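Reusing an old picture frame

I love this job, and it takes so little time! Lay the frame face down on a big clear patch of table, with everything else pushed to the back. Fold the stand flat so it doesn't snag (mine always does). 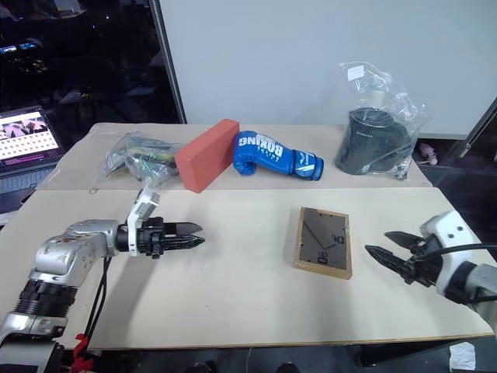

Next, ease up the little tabs one at a time and lift the backing out. Wipe the glass on both sides and let it dry fully. Drop in your new print, check it's straight, then press the tabs down again. Stand it up and enjoy!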